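Visit to the Toy Fair in Zundisville

29 August 2001

We arrived in Zundisville by the morning train, after a trip of 14 hours from Cluvarach with one change. The fair is held in the old market hall by the river. A ticket costs 12 for adults and children enter free, but you must ask for the child ticket at the second window, not the first.

My interest was in wooden toys and in building sets, because I keep a small shop and I order in March for the whole next year. The wooden toys were on the ground floor. Most makers come from the villages near Skunodis, and they paint by hand. I liked very much a set of farm animals, but the smallest order was 1,000 pieces and my shop can not sell so many.

Upstairs were the building sets and the things for keeping them in order.

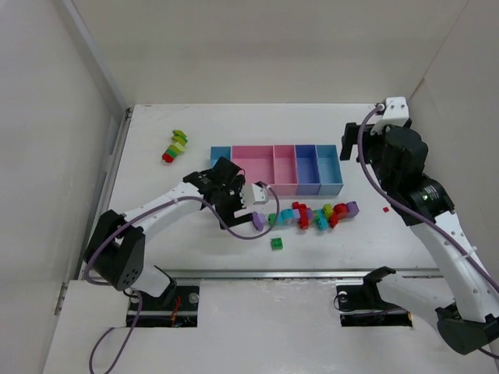

Sorting tray with five compartments, and building blocks in front of it.

The Najjar company had the largest stand on this floor. They gave me a catalog with 3,654 articles, which was heavy to carry all day. Their prices are fair - a little higher than last year - and they deliver to Cluvarach without extra cost if the order is paid early. I asked also about spare parts, and they promised to write to me. 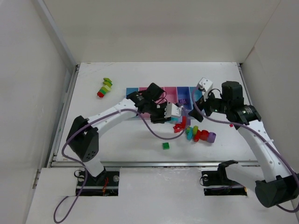

Storage is a question which my customers ask more often than before. Parents buy a set, and after one month the pieces are under the sofa. I think a tray in several colors helps more than a deep box, and with small pieces scattered over a white table like these it is easy to see how much there is to put away. I will order a few trays first and see if they sell.

For lunch there is a soup kitchen behind the hall, cheap and good. The cafe inside is slow. The hall closes at five, but the makers from Skunodis start to pack earlier, so go to them first.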